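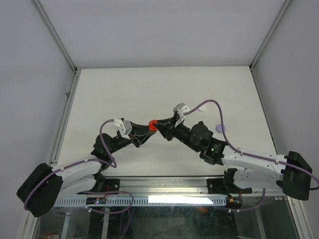
Chapter 7
Keeping a Two-Arm Cell in Working Order

By now you have assembled a cell, powered it up, and watched it do something you did not ask for. The first six chapters dealt with getting two arms onto one bench. This one deals with the remaining years of their lives, during which the arms will slowly drift, loosen, and chew on their own cables while everyone in the building assumes they are fine.

Maintenance has a poor reputation among students. It is placed late in textbooks and late in the semester, and it is the first lecture to go when there is snow. The machines are unaware of this and go out of adjustment on their own schedule.

The running case for Chapters 7 and 8 is the bench cell at the Sivham teaching lab, a pair of small arms bolted to a common front rail and set to passing light parts to each other. It was built by a shop called Lindqvist, which did careful work and left a manual of 327 pages. Seventeen of them concern upkeep. Nine of those seventeen are a parts list.

7.1 What goes wrong first

A handover is an unforgiving job for a tired machine. When one arm sets a part on a table, the table forgives a small error. When one arm gives a part to another, each arm adds its own error to the total, and the part gets to settle the argument. Small faults that would pass unnoticed in a single-arm cell show up here as dropped rings, bent fingers, and long meetings.

In the Sivham logbook the faults come in a fairly steady order. Cables lead by a wide margin. Mounting bolts follow, then fingertips, then the small brackets that hold the wrist cameras. Motors come near the bottom. Students nearly always suspect the motors, perhaps because motors are expensive and a suspicion ought to be worth something.

7.2 The morning check

The check takes ten minutes if you do it daily and most of an afternoon if you don't. Work with the arms powered down and the stop button pressed in, except where a step says otherwise.

Begin at the base plates. Put a wrench on each bolt and feel for movement. Do not tighten a bolt that is already tight. More threads at Sivham have been stripped by diligence than by neglect, and the rail does not grow new ones.

Move on to the cables. Follow each run with your fingers from the wrist to the base, bending every joint by hand as you go. A cable needs enough slack to reach the far end of the arm's travel and too little to get caught between the links. There is a comfortable range between these two conditions, and it is smaller than you would like. Look for shiny patches on the jacket, which mean that it has been rubbing on something, and find out what the something is before you reach for the tape.

Press each connector home. Tug it once, gently. If it comes off in your hand, you have found today's fault and may feel pleased about it.

Wipe the fingertips and check them for nicks. Replace fingers in pairs. A new finger facing a worn one will hold parts at a slight tilt, and you will spend the week correcting the tilt in software, where it will remain long after the finger has been changed.

Last, restore power, clear your hands from the enclosure, and run the slow handover 2 times at reduced speed. Watch the meeting point. Both arms should arrive without pushing. If the part twists as the second gripper closes, stop and go to Section 7.4.

7.3 The log

Write it down. The Gandus Method, which you will meet in the problem set, asks for the date, the cell, what you touched, and what you left alone. The fourth item is the one people skip. A good entry looks like this:

February 14, 2020. Cell B. Left base bolts firm. Right wrist cable rerouted, slack taken up at the elbow. Fingers not changed. Slow handover clean.

A bad entry, from the same week, reads in full: "OK now."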